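Status: usable with the exclusions below. Last edit September 2026, Povilas Kalniņš

# Rakeleo two-arm tray set - fault notes and data card

Read this before you train on any of it. Part of the set was recorded with a fault on the right arm, and the first upload (under the Plulis folder) went out without a warning. That one has been pulled. If you have a copy, delete it and get the new one.

## Short version

- 669 episodes recorded, two arms, teleoperated
- 25 flagged for gripper release fault, right arm
- 13 of those 25 ended in a protective stop
- 2 had an operator reach over the table before the arms were disabled. No contact, no injury. Still counts, see Safety

## Task

Small items and paper cups, red tray and green tray. Operator picks with either arm and puts in whichever tray the prompt names. Background stuff on the table changes between sessions (flowers, cups, a bottle), so don't assume a clean surface. In some sessions the table has a brown sheet on it, with folds. Folds matter, see Known problems.

## What went wrong

Right gripper got an open command and reported open, but the fingers stayed partly closed. Arm then moved away still carrying the item. On the log everything looks fine: command open, state open, next waypoint. Only the video shows it.

Cause as far as we can tell: the gripper cable had too little slack at the wrist. With the arm stretched far out the connector got pulled and the state message froze on its last value. Driver kept replaying the old value and didn't raise anything. So the controller thought it was getting fresh data and it wasnt.

Why the stops: when the operator saw the item still in the fingers they usually sent the arm back over the tray, and with a stale width value the approach height came out wrong. Fingers pressed on the tray rim, force limit tripped.

Koppel (wrote the driver wrapper) has a patch that drops any gripper message with a repeated timestamp. It's in the current branch. Cable was re-routed in a longer loop the same week.

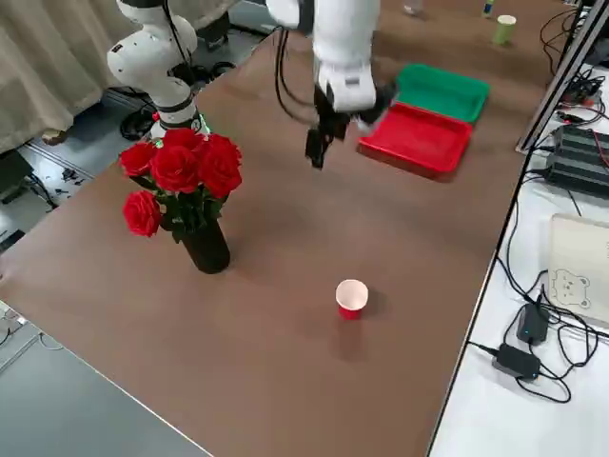 *Workspace from the side camera: gripper over the table, cables looped at the wrist, trays behind.*

## How to find bad episodes

Every episode folder has `flags.json`. Fields you want:

```
release_fault: true / false
protective_stop: true / false
stale_gripper_ms: int
person_in_zone: true / false
```

Don't filter on `stale_gripper_ms` alone. Short gaps are normal at the start of a recording while the logger spins up. Use `release_fault` - it was set by hand from video.

To drop them all:

```
python tools/filter.py --exclude release_fault --exclude person_in_zone
```

Episodes with a stop are cut at the stop. What came after (reset, homing) isn't included and we don't plan to add it.

## Known problems

- Sheet ripples. Low approaches sometimes caught a fold and dragged it. Not flagged, sorry, no time
- Gripper width on the right arm is unreliable for anything recorded before the April firmware. Left arm width is ok
- Head camera and side camera clocks drift. Resync with `tools/align.py` before you compare the two
- Shiny objects mess up the depth. RGB is fine
- Motion blur on the gripper in fast moves, side camera mostly

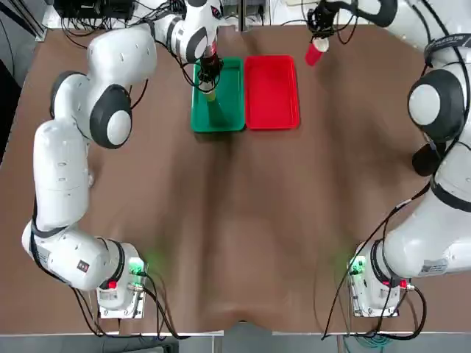
**Can I still use the flagged episodes for failure detection?**

They work well for that, as long as you label from the video and ignore the logged gripper state, because the logged state is the thing that failed.

## Safety

If you re-run this setup:

1. Both arms disabled before a hand goes over the table. Both, including the one that isn't moving
2. Check the lights on the bases yourself, don't go by the operator screen. The screen lagged in one of the two flagged reach-ins
3. Stretch each arm to its furthest reach and look at the wrist cable. If it's tight, stop and re-route
4. After a protective stop open the gripper by hand command and confirm by eye before homeing
5. Log it, even if nothing was touched

The stop button was at the operator desk only. Second one is on order through Nivomex, goes on the table frame. Until it's fitted two people in the room for every session.

## Changes

- v3: flagged episodes kept, flags added, warning at top
- v2: pulled
- v1: pulled, no flags

Questions or an episode you think we missed: open an issue with the episode folder name and the time in the video. Povilas reads them.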